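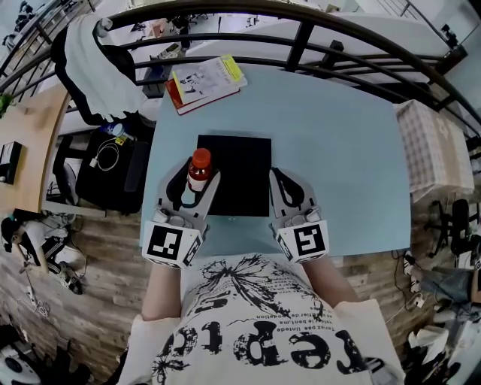 Ticket 708
Subject: Under 18s players missing from the Flarus team sheet on game day
Product: Flarus match scoring, tablet app, version 4
Ground: Shehata Oval
Status: Resolved, workaround no longer needed
Priority: Changed from normal to high

Problem as reported

The under 18s coach enters the side on the website the night before the match. Everything looks right on the website. When the scorer opens the same match on the tablet, part of the side is gone. The missing players can't be picked, so their goals and behinds have to be put down to "unknown player" and fixed afterwards. The score itself is correct, and so is the scoreboard. Only the player names are affected.

It has happened at every home game since the club added its new registrations in May. Seniors and reserves are fine.

Tried before lodging: logging out and in, deleting the match and making it again, swapping to a different tablet. No change.

First response, 9:20 am

Thanks for the detail. Please check the following and reply with the results.

Open Settings, then Club List, and tell us whether the missing players appear there at all.
Check that each missing player has a jumper number and a date of birth.
Check whether the missing players were added by hand or came across in the Petora import.
Sync the tablet on wi-fi, not on mobile data, and leave the app open until the bar has finished.

Club update, 11:45 am

Missing players do not appear in Club List on the tablet. They do appear on the website. All of them have a jumper number and a date of birth. All came across from Petora, but so did the players who show up properly, so that doesn't separate them. Synced on the clubroom wi-fi and the bar finished normally. Still missing.

One other thing we noticed. The names that drop off are always from the bottom half of the alphabet. Our ruckman and both back pockets have surnames starting with W and they have not shown once. A player whose surname was entered wrongly with an A came through every time, and vanished when we corrected the spelling.

Support, 1:10 pm

The alphabet detail is useful. The tablet app downloads the club list in surname order, and there is a limit of 80 players on what it keeps. Clubs below the limit never meet it. Yours went over in May. Seniors and reserves look unaffected because those sides are stored as saved teams and load separately from the main list.

The limit should only apply to old tablets. It should not apply in version 4, so we have passed this to the developers as a fault and raised the priority.

Workaround until it is fixed:

On the website, go to Teams and choose New Saved Team.
Name it for the grade, for example Under 18s.
Add every player who might be picked, including anyone coming up from the juniors.
Save, then sync the tablet before the match is opened. If the match is already open on the tablet, close it first.

Players in a saved team will load even if they are past the limit in the main list. Please don't delete inactive registrations to get under the number – their past games would lose their names too.
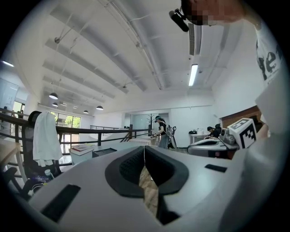

Drultuvham: Same fault at our club, and the workaround got us through an away game with one catch. If a player is in two saved teams, the tablet shows him twice, and goals can end up split between the two entries. We took our double-ups out of the reserves team and the totals came good. Might be worth adding to the steps.

Support, 3:30 pm

Confirmed on a test list. A player in two saved teams is listed twice on the tablet and each entry keeps its own tally. The website adds them together once the match is closed, so the season totals are right, but the quarter-time printout will be wrong. Keep each player in one saved team for now.

Club update, 5:05 pm

Saved team made and synced. The full under 18s side is showing, W surnames included. Leaving the ticket open until we have scored a match with it.

Developer note

List limit removed in the July update. Duplicate entries from saved teams are merged in the same update. The tablet needs one full sync after updating, under Settings, Sync All. A normal sync will keep the old, short list.

Club update, 8:15 am

Updated and ran Sync All. Saved team deleted, and the whole list still loads. Goals from the earlier home games have been moved off "unknown player" on the website. OK to close.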